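Gimdale round table, four months in

I bought the Gimdale in October for our shared workspace, and I'm still pretty happy with it! It was $350, cream top, and Joar Midtbø and I had it together before lunch - no swearing.

The round shape is great when people come at it from all sides, and a coil of cable can just live on top.
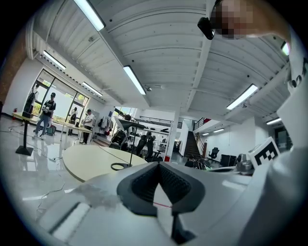

What I'd change

The top shows coffee rings fast, so wipe it right away. I'd still buy it again.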